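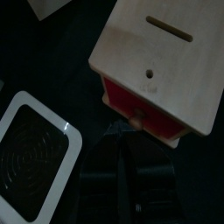

Drusov Marsh Wildlife Group
Minutes, general meeting, 13 Jun 2021
Held in the back room at the feed store, started late, door was locked

Chair: Donal Rafferty
Minutes: me again
Apologies: taken by phone, list is with the sign-in sheet

Minutes of last meeting
Read out, mostly. One correction: the culvert on Geraghty Road is on the north side, not the south. Otherwise accepted.

Matters arising
Boat trailer. Still has a flat. Donal to look at it.
Letter to the county about mowing the road shoulder in nesting season. Sent, no reply. Send again, copy to the parks office this time.
Binoculars left behind after the February walk. Still unclaimed, in the drawer under the register. Anyone missing a pair please ask for them before they go in the rummage sale.

1. Beavers on Kakik Creek
Main business and took up most of the evening.

Dam below the footbridge has been built up again. Water is over the lower trail and into the corner of the Geraghty hayfield. Landowner was at the meeting and spoke first. Says he likes the beavers fine but has lost the use of 5 acres and cannot get the tractor to the far gate. Wants it dealt with before second cutting. Does not want them trapped if there is another way, but he has had the trapper's number on his fridge since spring and he said so.

Donal reported on his visit to the dam. Fresh mud on top, cut willow piled at the west end, lodge on the bank in use. Kits were seen from the bridge at dusk by several members on different evenings. General agreement that trapping now, with kits in the lodge, is a bad idea and we would oppose it.

Options talked over:

Pulling the dam by hand. Tried last year. Back up in a couple of nights. No one wanted to do this again, least of all the people who did it.

Pond leveler, meaning a long pipe through the dam with a cage on the upstream end so the beavers can't find where the water is going. Villico quoted for pipe and fencing, price good through the end of the month. Quote passed around. Question on whether the pipe is wide enough for spring flow. Donal thinks yes, will check with the state biologist before we order anything.

Moving the trail. Would help walkers, does nothing for the hay. Might do both.

Some discussion on how low the pond can go. Too low and they will just build another one downstream and we are back where we started. Landowner wants it down 9 inches at his fence line. Biologist's note says don't drop it all at once. Settled on doing it in stages and measuring at the fence post with the orange paint.

Question from the floor about the herons, are they using the flooded part. Yes, feeding there most mornings, also wood ducks with young. Point made that the flooding is the best thing to happen to that end of the marsh in years. Point also made that it isn't the person saying so who owns the hayfield. Chair moved things along.

Motion: buy the pipe and fencing from Villico subject to the biologist being happy, landowner to give access in writing. Passed, one abstention.

Permit is needed for work in the creek. Donal to get the form. Work day to be set once permit is in hand, not before. Bring waders, there are not enough to go around.

2. Otter sightings
Log book now has 35 entries for the year, nearly all from the stretch between the bridge and the old mill race. Some of these are probably mink. Please write down how big, how it swam, whether you saw the tail. "Otter, nice" is no use to us though we're glad you enjoyed it.

Scat on the flat rock below the race, looked at by people who know, full of crayfish. So they are about.

Ask from a member to post locations online. Long back and forth. Decided no exact spots on the public page while there are pups around. Sightings can go up as "Kakik Creek" and nothing closer than that. People have been walking down the bank with dogs.

3. Dogs
Follows on from above. Leash sign at the lot has faded so you can't read it. New sign, bigger letters, keep it freindly. Wording left to Donal. He asked not to be sent suggestions. Two were made anyway.

4. Deer counts
Put off, the person with the sheets had to leave.

5. Money
Balance carried over is fine for the pipe if we hold off on the shed roof. Shed roof held off. Tarp for now.
Dues: 53 members paid up. Those who haven't know who they are, slips are on the counter.
Plant sale brought in a bit more than last time, mainly tomatoes. Thanks to everyone who hauled tables.

6. School visit
Fourth graders coming back to the marsh in the fall if the buses work out. Last time they wanted to see a beaver and it was noon so they saw a stick. Suggest we have the chewed stumps and the skull ready, also the pelt if it can be found. Was last in somebody's garage.
Need people who are OK talking to kids in the rain. Names to Donal.

7. Any other business
Snapping turtle laying in the gravel by the lot again. Cones put out. Please park at the other end and leave the cones where they are, they have been moved once already.

Injured owl picked up on Geraghty Road, taken to the rehab center, wing not broken, they are hopeful. Will pass on news when there is any.

Rehab center asks that people call before driving over with animals, and that fawns lying quiet in the grass be left there. They have been brought several that had nothing wrong with them. Put this on the web page.

Complaint about the coffee. Noted.

To do
Donal: permit form, biologist, leash sign, trailer tire
Me: county letter, web page note on fawns, chase deer sheets
Landowner: access letter
Everybody: look for the pelt

Next meeting same place, date to be sent around once we know when the room is free. Donal to bring the key.

Closed when the lights went off, they are on a timer.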